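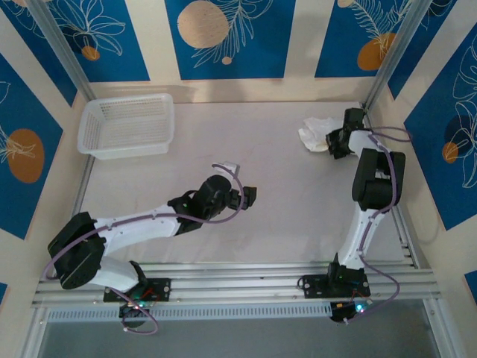

Leaf and circle pattern in white and orange-tan on blue panels.

Mägi Pattern Collection Opens to Borrowers and Visiting Classes

May 9, 2022

Print this page | E-mail this page

The Madiscombe School of Applied Arts is pleased to announce that the Mägi Pattern Collection is now open to registered borrowers, visiting classes, and members of the public by appointment. The collection holds printed wallpapers, furnishing fabrics, decorative panels, and working drawings. It had been in storage on the Dreltcombe campus while the reading room at Madiscombe was refitted.

The collection takes its name from the Mägi printing works, a family business that supplied wall coverings to shops, hotels, and private homes for two generations. When the works closed, its pattern books and sample rolls passed to the School. Later gifts from former students and local decorating firms have widened the holdings well beyond the original trade stock, and the collection now includes a good deal of digitally printed material alongside the older block and screen prints.

Reet Avotiņš, who was appointed keeper of the collection in February, has overseen the move and the preparation of a new finding list. The list describes 156 pattern books and 400 loose samples. Each entry gives the printing method, the width of the repeat, the number of colors, and the maker if known. Many of the loose samples came to the School with no maker's name, and the list marks these plainly so that readers do not mistake an attribution for a record.

"A pattern is hard to judge from a piece the size of a postcard," Ms. Avotiņš said. "A leaf that looks delicate in the book can look very large on a wall, and a small circle repeated over a whole room can become the only thing a person notices. We want readers to be able to unroll a full repeat on the table and stand back from it."

To make this possible, the reading room now has long tables and a hanging rail on its north wall. Staff will bring out full-width lengths on request, provided the item is in sound condition. Items that are too fragile to unroll have been photographed at full size, and the prints are kept in flat drawers by the service desk.

Leaf and Foliage Patterns

The opening display is given over to leaf and foliage patterns, one of the strongest parts of the collection. It contains 37 pieces, arranged by the way the leaf is drawn. The first cases hold dense, shaded foliage from the earlier pattern books, in which stems and leaves cover nearly all of the ground color. Later cases show the move toward open line drawing, with a single pale line on a flat ground and wide spaces between the stems.

Line-drawn leaves remained popular with the works for practical reasons as well as matters of taste. A pattern printed in one light color on a dark ground needed fewer passes through the press, and small faults in alignment were less likely to show. Where a second color was added, it was often kept to a simple solid shape, such as a dot, berry, or disk, which could be placed a little to one side without spoiling the drawing. Several of the proof sheets on display carry the printers' penciled notes on this point.

Color is treated in a separate case. Blue grounds appear in the order books more often than any other except cream, and the mixing notes show how much trouble the works took to keep one batch like the next. Customers who came back for another roll expected it to match, and the firm's letters include a number of polite but firm complaints from those who found that it did not. A selection of these letters has been transcribed and may be read in a binder next to the case.

The display will remain in place through the end of the teaching year. Labels are in large type, and a printed copy of the full text may be borrowed at the desk.

Borrowing and Visits

Teaching staff of the School may borrow modern duplicates and sample lengths for use in the studios. The loan period is two weeks and may be renewed once if no other reader is waiting. Pattern books, original drawings, and anything marked with a red tab on the finding list must be used in the reading room.

Visiting classes are welcome on any weekday morning during term. Teachers are asked to write to the collection with the size of the group, the course of study, and any items they would particularly like to see. Groups from outside the School should bring their own drawing paper. Pencils are provided, and pens and markers should be left in the lockers. Tracing directly from an item is not allowed, but staff can supply copies for tracing if asked ahead of time.

Designers and decorating firms may consult the collection on the same terms as other readers. Patterns from the Mägi works may be reproduced with written permission from the School, and a fee schedule is available from the keeper. Later gifts are covered by separate agreements, and in some cases permission must be sought from the maker. The finding list shows which rule applies.

Gifts to the Collection

The School remains grateful to all those who have given material. The most recent gift, from the decorating firm Mallitz, consists of showroom books with their price lists and fitting instructions still attached. Papers of this kind are seldom kept, and they tell readers a good deal about how patterned walls were sold, measured, and hung. Cataloging of the Mallitz gift is under way, and its contents will be added to the finding list as the work proceeds.

Persons who wish to offer wallpapers, fabrics, panels, or trade papers are asked to write with a short account of the material before sending it. The collection is not able to accept framed work or rolls that show signs of mold. Offcuts are welcome if they include at least one complete repeat.

Requests for appointments should be addressed to Ms. Avotiņš at the Mägi Pattern Collection, Madiscombe. Readers who held tickets for the former study room at Dreltcombe will need to register again, and should bring their old ticket with them.

Contact the School | Copyright Madiscombe School of Applied Arts | Back to top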